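How long have you been selling children's rain boots?

Drollomell began with a single rack of boots at the back of Arif Yeoh's shoe repair shop, and it grew from there because parents kept asking him whether a pair could be patched for one more spring (very often it could!). Zahira Nasution joined him a few years later, and between the two of them they now answer every question that comes in. We still do repairs, we still love them, and we're always happy to hear from you, even if you bought your boots somewhere else entirely.

How do I find the right size?

Have your child stand on a sheet of paper in the socks they'll really be wearing, trace both feet, and measure from the heel to the longest toe. Use the bigger foot. Then add about a thumb's width, and you'll have room for a thick sock and a bit of growing. Please don't add more than that, tempting as it is. A boot that's far too big slaps around at the heel and trips little ones up, and it tends to come off in mud, which I'm told is very funny for everyone except the person holding the other hand.

Can my child put them on alone?

Most can by the time they're in preschool. Sit them on the bottom stair, set the boots side by side with the toes facing away, and let them take their time. The left and right muddle goes on for years in some families. A sticker cut in half, with one half inside each boot, works nicely, and you only have to remember to stick it in before the boots get wet.

How should I clean them?

Lukewarm water, a drop of dish soap and a soft cloth will do for nearly everything. Let mud dry first and knock it off outside, then wipe. For grass stains we like a paste of baking soda and water, left on for a few minutes and rinsed well. Go gently over anything printed, like faces, stripes and outlines, and keep scouring pads and nail polish remover well away from them. No washing machine, please, and no dishwasher either (yes, we've been asked, and more than once).

What's the best way to dry the insides?

Take out the insoles, stuff the boots loosely with newspaper, and stand them somewhere airy. Change the paper after an hour or so if they're soaked through. Keep them off radiators and out of the dryer. Strong heat can make a boot stiff and dull, and once the shine has gone there isn't a lot we can do to bring it back.

Do you have the yellow duck boots?

We do, and they're the pair we get the most letters about! They're bright yellow with orange around the openings and a little duck face at the toe, so they're easy to spot in a crowded school hallway. New sizes come in each June, and if yours is missing, send us a note and Zahira will put you on her list.
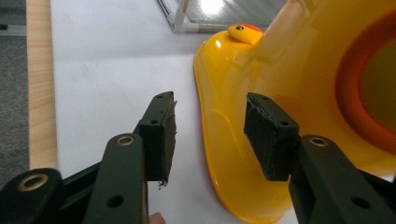
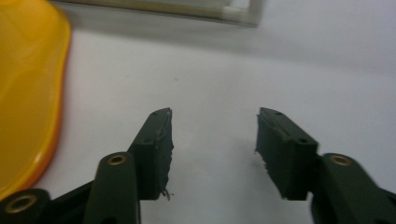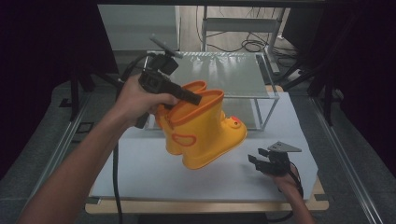
Duck boots do tend to get handed down, so it's worth putting a little care into storing them. Clean and dry them completely, stuff the shafts with tissue so that they don't fold over, and stand them upright in a box with the lid resting loosely on top. A closet shelf is lovely. An attic in summer is far too hot.

My child's boots have a leak. Is that the end of them?

Very possibly not. Fill the boot with water over the sink and watch where the drip comes through, then dry it and mark the spot with a pencil. Small holes above the sole usually patch well. A split where the foot bends is harder, and Arif will tell you plainly if he thinks it's past saving. We ask for 14 days for a repair, a little longer in the rainy months.

Can I return boots that don't fit?

Of course. Try them on indoors, on carpet if you have it, and send them back within 14 days if they're wrong. We can't take back a pair that's been out in the puddles, though we do understand how hard it is to keep a four-year-old out of one.

Do you take old boots?

We do, in any color and any size. Last year families brought in more than 300 pairs, and the ones with some life left in them were cleaned up and passed along to local preschools. Tie the two together with string before you drop them off, and tuck a note inside if you know the size.

Contact us | © Drollomell | Back to top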